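开放日参观报告:我在Kostis自动化车间的一天
课程:机器人技术导论 参观记录与心得

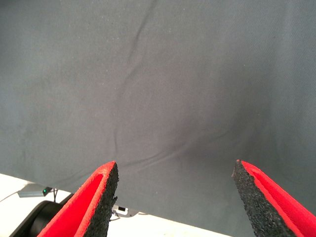
机器人夹东西,是不是夹得越紧越稳?
稳不稳主要看摩擦和接触面积,夹得太紧反而容易把软的东西压坏、把圆的东西挤跑,力够用就行,多出来的力大多是在给自己找麻烦。

先交代一下背景。我们这门课期末可以二选一,要么写一篇文献综述,要么自己去参加一次企业或实验室的开放日,回来交一份报告。我毫不犹豫选了后者(综述我上学期写过,写到后来看见参考文献格式就头疼)。正好Kostis在Miltden园区办开放日,网上报名,时间是2018年1月28日,我抢到了上午那一场,20个人一组。去之前我对工业机器人的印象基本停留在汽车厂那种大胳膊焊车门,火花乱飞,所以那天专门穿了双厚底鞋,结果完全用不上,地面干净得可以坐着吃饭。

一、路上和签到

园区比我想的远,下了公交还要走一段,风特别大。签到处发了一个胸牌和一本小册子,胸牌号码1084,我一开始还以为前面来了一千多人,后来问了才知道前两位是场次编号。小册子我带回来了,里面有参观路线图、安全须知,还有一页是"您可以提的问题",这一页我觉得挺贴心的,因为我们这种学生站在人家设备前面经常脑子一片空白。

安全须知讲得不长,重点有几个:黄线以内不能进,头发长的要扎起来,演示过程中不要伸手去指工件。最后这个我原来没想到,讲解员解释说,人一激动就喜欢伸手指,手指一过线,安全光栅就触发了,整台设备停下来,大家就得一起等它重新回零。然后我们组果然就有人触发了一次,等了好一会儿,大家都笑,那位同学脸通红。

二、第一站:码垛

第一站是码垛演示,一台四轴机器人把纸箱从传送带上吸起来放到托盘上。这个最热闹,也最符合大家心里"机器人干活"的样子。末端是一排真空吸盘,下压、吸住、提起、旋转、放下,节奏非常匀,我盯着看了半天,居然有点犯困。

现场有块屏幕显示当天的累计搬运数,我们走的时候是2902箱。讲解员说这个数字对参观的人来说好看,对他们自己来说没什么意义,他们看的是掉箱率和停机时间。我问掉箱一般是什么原因,他说纸箱表面有灰、胶带没贴平、箱子受潮变软,都会漏气。这一点我记得很牢,因为课上讲真空吸取的时候,公式里的压差和面积都是干干净净的,没有"胶带没贴平"这一项。

三、第二站:两指夹持

第二站是我最喜欢的,也是我这份报告想多写一点的部分。这一站讲的是两指夹爪,全名叫平行夹爪的那种和几种变形,还有就是手指该用什么材料。

我以前一直以为夹爪的核心是电机和传动,手指嘛,两块铁片就行了。现在知道自己想得太简单了!讲解员的说法是,客户来咨询的时候十次有八次问的是负载和行程,装好以后打电话来问的却几乎都是手指:打滑了、留印子了、垫子磨没了。接触面是耗材,要定期看,定期换,这件事最好在设计的时候就留出位置来,别等到要换的时候才发现螺丝被挡住了。

红黑两色的手指我凑近(在黄线外!)看了一阵。黑色的那一条边摸不到,光看是很粗的颗粒感,上面夹着一些浅色的小点,左边那根的边缘中段还有点不齐,像是被撕过一样。红色那一面就光滑很多,边上有一圈凸起来的棱。两根手指张得很开,中间的空当比我原来以为的大。

我回来以后翻了课本和笔记,把手指材料的取舍大概整理了一下,是我自己的理解,不一定全对:

金属光面:尺寸准,耐磨,但摩擦系数低,夹光滑的东西得靠加大力气,容易留痕。
橡胶类:摩擦大,能稍微变形去贴合表面,缺点是会老化,沾了油就打折扣。
泡棉类:最软,贴合最好,适合怕压的东西,可是定位精度差一些,因为它自己会被压扁,压多少还跟力有关,而且容易掉渣、磨损。
带结构的柔性手指:整根手指都能弯,遇到圆的、不规则的东西会自己包过去,但是很重的工件就不太合适。

写到这里我想起课上做过的那道摩擦力题目。两指夹一个工件往上提,两侧各提供一份摩擦力,所以要满足 2μN ≥ mg,再乘安全系数。我当时算200克的小工件,μ取0.5,g按9.8算,每侧的夹持力不到2牛就够了,加上2倍安全系数也不到4牛。当时觉得这题没什么意思,数字这么小。站在现场就不一样了,因为提起来的时候有加速度,急停的时候加速度更大,工件重心不在两指正中间还会转,4牛一下子就显得很寒酸。讲解员听我说完这道题,笑着说他们选型的时候安全系数会留得更大,然后再在现场一点点往下调。

四、关于相机和背景

这一站还讲到了视觉。相机可以装在固定的架子上,也可以装在机械臂的手腕上跟着一起动,行话叫"眼在手外"和"眼在手上"。装在手腕上的好处是可以凑近了看,手指和目标同时在画面里,两者差多少直接就能看出来;麻烦的是手臂一动背景就变,标定也要把手腕到相机的那个变换算清楚。我们下学期的实验正好有手眼标定,助教说每年都有组把坐标变换的方向乘反了,机器人往反方向跑,我希望今年不是我们组。

背景这件事我原来也没放在心上。灰色哑光的布反光少,颜色又单调,红色的手指在前面一下就分出来了。白桌面就没这么友好,亮的地方几乎是一片纯白,细节全没了。我在宿舍试过用手机拍白纸上的白色充电头,拍出来边都找不到,跟这个是同一个道理。还有布上的褶子,弯过去的地方有亮有暗,人眼知道那是褶子,简单的边缘检测可不知道,会老老实实给你描出一条线来。我回来拿自己的灰色床单做了个小实验,用Canny跑了一遍,调阈值调了一晚上,要么褶子全出来,要么东西的边也没了。室友问我为什么对着床单拍照,我解释了很久。

布线也顺便学到一点。桌上有个亮着小绿灯的灰色扁盒子,两头都连着线,一黑一灰。我们自己做课设的时候线经常是一团,讲师看了直摇头。讲解员在这一站提醒说,靠近手臂运动范围的线要想清楚走向,手腕转一圈线会不会绞住,接头会不会被拽松,这些在仿真软件里很少有人去画,可是现场停机的原因里,线的问题排得很靠前。

五、第三站:Montoya调度系统

最后一站是软件,叫Montoya,是用来给几台设备排任务的。说实话这一站我听得不太好,一个原因是站了太久脚疼,另一个是屏幕有点反光,后排看不清。大意是哪台机器空了,就把下一个任务派给它,如果有一台坏了,任务会自动转走。有人问如果两台机器同时想去同一个位置怎么办,回答是给区域上锁,谁先申请谁先进。这和操作系统课上讲的互斥锁一模一样,我当时特别想举手说"那死锁呢",可是前面的人问题太多,没轮到我。这个问题我写在这里,打算回头发邮件去问。

旁边还放着一套叫Dutetti的示教软件,可以用手拖着机械臂走一遍,它把路径记下来。这个允许参观者试,排队的人很多,我排到了!手感比我想的轻,像推一扇上了油的门,但是想让它停在一个很准的点上就很难,手总会抖一下。我拖出来的轨迹回放的时候歪歪扭扭的,像我小学写的字。

六、和课程内容的对应

按要求要写参观内容和课程的联系,我列在下面:

第三章 末端执行器:真空吸取、两指夹持,都看到了,材料部分比课本讲得细。
第五章 传感与视觉:眼在手上和眼在手外的区别,背景和光照的影响。
第七章 轨迹规划:拖动示教,回放的时候如果不做平滑处理,人手的抖动会被原样记下来。
第八章 安全:光栅、黄线、急停按钮的位置。

没有看到的是力控,我原来很期待。小册子上写着力控打磨的演示安排在七月份的下一次开放日,到时候如果没有实习,我想再去一趟。

七、心得和不足

我最大的感受是,课本喜欢从关节和矩阵讲起,讲到末端的时候学期也快结束了,而现场的人聊天聊的全是末端:夹什么、怎么夹、夹坏了怎么办。我以后做课设准备反过来,先拿着要抓的东西想手指,再去选手臂。

这次参观我也有做得不好的地方。一是没有带卷尺也没有问尺寸,回来想画一个夹爪的草图,指长和开口都只能猜,所以报告里干脆没放草图。二是录音开得太晚,第一站的讲解只有手写笔记,有几个词我自己都认不出来了。三是没有问黑色颗粒状的那一条究竟是什么材料,上面写的橡胶和泡棉是按课本归类的,和那天看到的手指不一定对得上。如果老师知道,麻烦批注的时候告诉我一声,谢谢!

附:给下一届同学的建议
报名要趁早,上午场人少一些。
鞋子穿舒服的,全程没有地方坐。
拖动示教那里先去排队,再回来看别的。
小册子多拿一本,我的那本被室友借走垫泡面了。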